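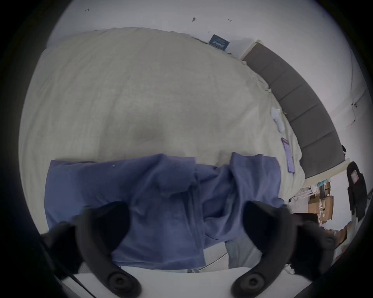

Ticket 3000 -- Satamitz Clothing Care
Subject: blue tee, twisty side seam and white specks
Opened by: Marta Onyshchenko
Status: Closed

Marta Onyshchenko, 3 Sep 2019

Hi! I bought the short-sleeved blue tee from you in June and I love it, I really do, but it has gone strange in the wash and I'd like to know if it's me or the shirt. The side seams have started wandering. When I put it on, the left one ends up near my belly button and the right one is halfway around my back. I also keep finding little white specks on it. They're tiny, and I can pick them off, but there's always another one the next day.

What I've done so far: turned it inside out, washed it on the cool 30 setting, and skipped the fabric softener (I read the label, I promise). The washer is a Jasley top loader and the detergent is the regular Rowlands powder.

Marta

Edvin Nyberg, Satamitz

Hi Marta, thanks for the details. Two different things, I think. The specks sound like powder that isn't dissolving in cool water, or lint from something else in the load. What goes in with it? For the seams, could you take the shirt by the side seams, pull gently, and lay it out on a flat surface? A picture of it out of the drawer would be great too, no need to iron.

Marta Onyshchenko

OK so I looked and it goes in with everything -- socks, gray stuff, and (oops) the Plellutari bath towels, which shed like a cat. I'd put money on the towels.

I don't have a table big enough so the bed is my flat surface. The duvet's on it and it's all lumps, sorry, I know that's not very flat. I tried your pulling thing 2 times and the seams came closer to where they should be, and then I washed it again and off they went. Picture attached.

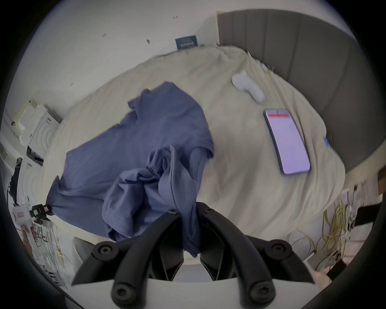

Blue tee on the bed, bunched at one end, with a corner of it trailing off the mattress.

Edvin Nyberg, Satamitz

Thank you! Try one wash without the towels, with a liquid detergent, and a half-full drum so the shirt has room to move. Shake it out as soon as the cycle ends, line the seams up while it's damp, and dry it flat. If the seams still travel after that, the knit itself is twisting and I'll swap the shirt. A duvet is a bit soft for drying, so maybe a towel on the floor (an old one!).

Marta Onyshchenko

Update! No towels, liquid stuff, smaller load. I haven't found one single speck since, so that part is fixed and I feel silly. The seams are better but the left one still creeps forward by the end of the day. I'd like the swap please, same blue, same size.

Edvin Nyberg, Satamitz

Replacement is on its way, same blue, same size. Keep the old one for painting or sleeping in. Closing the ticket, but reply to it if the new one starts to wander.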